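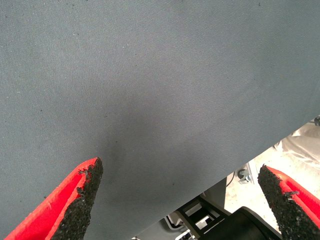
Working close to fabric with a two-finger gripper: our shop rules

Posted in June by the Gristville bench team
Last updated: June

Cloth is a difficult material for a robot. A metal block stays where you put it and has the same shape every morning. A sheet of fabric moves when the door is opened, and it shows every mistake of the fingers as a pulled thread or a black mark. At Gristville we wrote these rules for new operators, and we ask that they are followed in the same order each time.

Before power is on

Check the grip pads first. Rough black pads hold cloth well, but they wear from the top end, where the pad meets the finger housing. Look for small flakes and slivers there. Remove what is loose with tweezers and a soft brush. Do not pull on a piece that is still attached – cut it flat with a blade. If a gap opens between pad and housing, change the pad on both fingers, never on one only.

Scratches on the coloured housing are allowed, so long as you cannot feel an edge with your fingernail. Write them in the log anyway, so that the next shift does not report the same scratch again.

Then look at the cloth. Lint and small specks are normal on a grey weave and you may leave them for a training run. For a measured run, go over the sheet with a lint roller, always in one direction.

The area around the cloth

Most of our stops in the last season came from things beside the work and under it. Please check:

- Cables. A cable must have a fixed point before it enters the reach of the arm.
- Plastic sheeting and wrapping. Put it in the bin and not on the floor, also when you plan to use it again.
- Brackets and clamps. Try each one by hand. If it turns, tighten it and write it down.
- Stands and frames with openings. Fabric can be pushed into an opening and hold there, so keep the lower edge of the sheet clear.

The approach

1. Open the fingers wide before you move in. The gap should be larger than the fold you intend to take.
2. Set the speed to level 2. Higher levels are locked in the Cateo profile, and the lock stays on for cloth.
3. Come towards the sheet and stop before contact. Hold for five seconds.
4. Use this pause to look at the wrist camera. A soft dark patch on the cloth can be a shadow of the fingers or a real hollow. Move the lamp a little. If the patch moves too, it is a shadow.
5. Continue only if both tips are visible and you know which one is nearer to the cloth. With an edge that runs diagonally this is easy to misjudge, for one tip may be in front of the fabric and the other may have only open space behind it.
6. Close slowly. If the cloth has not been gripped after three attempts, stop and call the second operator.

Do not put your hand between the fingers to help the cloth in, even when the arm is paused. A paused arm is still under power. Press the stop first, wait for the lamp, and then adjust the sheet.

After the run

Open the fingers fully, retract, and brush the pads again. Keep the log sheet with the Kpodo binder at the bench. It needs the pad condition, the number of attempts and any stop, including those you think were your own fault.

Related pages
Changing grip pads in pairs
Cateo profile: speed levels and locks
Filling in the Kpodo log sheet
Lamp positions for the Gretent bench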